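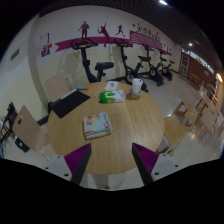
*The round table at the Kulport activity center, with the hand-held gripper in front and a folded cloth waiting on the table.*

When I arrived at the center in Kulport, Aileen Galang asked me to wait before sitting down. She was in the middle of a demonstration and did not want my elbow in it. She moved a pair of gripper jaws slowly over the table, closed them, lifted, placed, opened. Then she wrote one line in a notebook and said good morning.

Galang teaches robots by hand. She does not program them in the usual sense, and she told me she has not written a line of code since her second year of college. She carries a gripper tool with a camera on it, does an ordinary task with it, and the recording becomes a lesson for a robot arm that stands in another building, in Jesstead. The project is named Aoki, and it has collected lessons in this way for two years.

"People expect me to have the robot with me," she said. "They look behind the chairs for it. But the robot comes later. First there must be somebody who knows how to put a cup on a table, and that is me."

Before Aoki she worked with remote control. She sat at a desk in Nurkville with two handles and a screen, and the arm copied her movements from the next room. I asked which of the two ways is better. She thought for a long time before she answered.

"With remote control you are honest about the arm. If the arm cannot reach, you cannot reach. Everything you record is possible for it. With the tool in my hand I am too free. I can turn my wrist in a way that no arm will like, and I find this out only after, when the engineers send me a message."

How often do they send one?

"Last June it was bad. I had made 401 demonstrations and they threw away 99. Most of them because of my wrist."

She laughed when she said it, but I had the impression that the number still hurts a little. She has since taped a small note inside the cover of her notebook with the words "elbow first." When she moves from the elbow, she explained, the wrist stays calmer, and the path of the gripper is one that the arm can follow.

The advantage of the hand tool is speed, and also the places it can go. The remote station needed a whole morning to install. The tool comes in a bag. Galang has worked in kitchens, in a school library and in the waiting room of a dentist. In the Kulport room there are exercise bikes along the back wall and painted athletes above them, and she likes this very much.

"In the laboratory the wall is gray and the table is always the same table. The robot learns the table. Then you bring it a round one and it is lost, like a child on the first day in a new school. So I want bikes, I want lamps, I want a shiny floor. It should see many rooms and understand that the cup is still the cup."

We talked about the cloth, which she considers the most difficult thing of the day. A cup has one shape. A cloth has a new shape each time it is touched, and a folded one is difficult in its own manner, as the gripper must take all the layers or only the top one, and the person must decide this before the jaws arrive.

"If I hesitate, it learns to hesitate," she said. "This is real. We had an arm in Jesstead that stopped above every towel for a moment, as if it was praying. We looked in the recordings and it was me. I was stopping to think."

Now she does the thinking before she presses record. She says the task to herself in a low voice, for example "cloth, left side, lift, to the rim," and only then does she start. Each task is repeated 20 times with small changes. The packet is moved a hand's width, or the cup is turned, or she begins from the other side. After 17 repetitions, she admitted, her attention becomes weak, and she drinks some water before the last three.

I asked if I could try. She gave me the tool, which was heavier than I had imagined, and told me to pick up the packet. I closed the jaws too early and pushed it across the table. On the second attempt I had it, but I was holding my breath and my shoulder was up near my ear.

"Should we delete the first one?" I asked.

"No, we keep it, with a mark that it failed. They use also the failures. But your shoulder we will not teach to anybody."

Her own training lasted three weeks, and she now trains the new people at Aoki. She prefers those who have worked with their hands, and mentioned a former baker and a man who repaired shoes. The baker, in her opinion, is already better than she is with soft objects. What she looks for is a person who can do the same thing many times and still pay attention to it.

Before I left, she returned the packet to its place, looked at her notebook and said quietly, "Packet, green end, lift." I moved my chair back so that she had room.

*The conversation took place in English and was shortened for length. May 17, 2026*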